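Kormont Home Forum > Kitchen > Storage and Small Tools
Thread: Utensil caddy with sections or one big crock?
Started 31 July 2022

pellgrove
I'm redoing the counter next to my stove and need to settle where the cooking tools go. Right now they share a drawer with the measuring cups and the drawer jams. I want them standing up on the counter.

I'm looking at the gray plastic kind with separate openings. The other choice is a plain stoneware crock from Grenholm, 34 dollars, one big opening. I only have 12 inches between the stove and the wall, and the cutting board leans there too. Anyone used both?

Sison_Road
Had a crock for years. Everything tips to one side and you pull out three things to get one. The whisk is the worst because the wires catch on whatever is next to it. I'd go with sections.

marlbed63
Crock. Sections sound good until you own a wide spatula. You can wash a crock in one pass with a bottle brush. The plastic ones have corners, and the corners get gunk in them.

tinlid
I use the gray plastic kind and keep it right up by the board. White silicone spatula and pastry brush both live in it. The board is as old as it looks and I'm not replacing it.

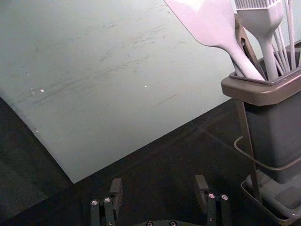
marlbed63
Pastry brush is the one thing I would never store in with the rest. If the bristles are even a little oily it gets on every handle in there. Mine goes flat in a drawer.

tinlid
Silicone comes clean in the dishwasher. I had that trouble with a natural bristle one and threw it out in February.

pellgrove
Does it slide around when you grab something? That's my worry with plastic. The crock at least weighs something.

tinlid
Not enough to bother me. Put the heavy stuff in first. If you have a slick counter, use a piece of shelf liner.

Etine
One thing on placement. Don't put it right against the stove. I did, and the side facing the burner had a film of grease on it all the time. Other side of the board is better if you can reach that far.

pellgrove
Can't, that's the wall. I could swap the board and the caddy though. Will measure.

How do you split things up between the sections? I have two spatulas, tongs, a whisk, a ladle and a few wooden spoons.

tinlid
Mine has three compartments and I don't follow any system. Spatula, tongs and whisk all fit in the left one, with the other two free. I set it out on the table to try it. The wooden spoon is lying on the cloth and could go in either.

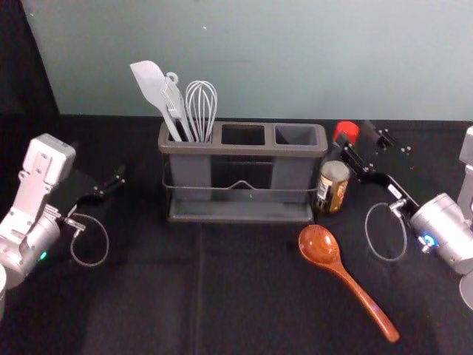 Sison_Road
I'd keep wooden spoons in a section by themselves. They take longer to dry than the rest and mine got dark at the ends from standing in with damp things.

marlbed63
Or dry them before you put them away. You don't need a container for that.

Sison_Road
I do dry them. They still hold water longer than silicone does.

Etine
Whisk gets its own section here, handle down. Tongs closed or they take up the whole opening. The ladle hangs on a hook because it makes any holder top heavy.

marlbed63
So that's a caddy and a hook, and a crock would have held all of it.

pellgrove
OK, I measured. Board against the wall, caddy between it and the stove with a small gap. It fits if I get one no more than five inches deep. The crock is seven across so that's out, sorry marlbed63.

Going with sections. Wooden spoons on their own, whisk and tongs together, spatulas in the last one. Ladle stays in the drawer for now.

marlbed63
Fine. Wash the corners.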